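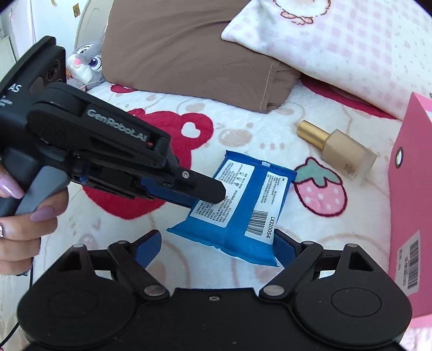 Virkia Institute, Household Manipulation Group

Press release
For release Thursday, 9 a.m.

Training data collected on beds and sofas helps robots pick up soft packages, study finds

GREDITZ – Robots that learn to pick things up from human demonstrations do better with soft packages when part of their training takes place on soft furniture, according to a study by the Household Manipulation Group at the Virkia Institute.

The group collected 3807 demonstrations with handheld grippers in homes in Greditz and Flumham. The person giving the demonstration holds the gripper by a pistol handle and carries out a small task, such as pressing on a package of wet wipes lying on a bedspread or moving it to one side. No robot needs to be in the home during recording.

Most earlier work by the group was done on lab tables. A table stays put when a finger presses down next to an object. A mattress gives way, the bedspread bunches up, and the object tilts.

"Our table-trained model kept closing too high," said Bethel Moges, lead author of the study. "It expected the package to stay where it was. On a bed it sinks as soon as you touch it."

The researchers trained two versions of the same control model. One used table demonstrations only. The other used the same total number, with around a third replaced by demonstrations from beds and sofas. Both were then tested on a robot arm in the group's lab, using 11 household items on a mattress.

The version with mixed training picked up more of the items on the first try. The gain was largest for soft packs and small for rigid bottles and boxes. On a bare table, the two versions performed about the same.

Demonstrators were asked to leave bedding, pillows and other belongings as they were. Gholamreza Kermani, who ran the home sessions, said this made the recordings slower to check but closer to the conditions a home robot would face.

The study has limits. All tests used one type of gripper, and the mattress was the same throughout. The model still has trouble when a package is partly under a pillow. The next round of work, planned for November, will add laundry and loose blankets and will take place in six more homes.

The study was written by Bethel Moges, Gholamreza Kermani and Hamdia Negash. It was supported by the Teshome Fund.

Media contact: Morenike Akinola, Communications Office, Virkia Institute. Interviews can be arranged on request.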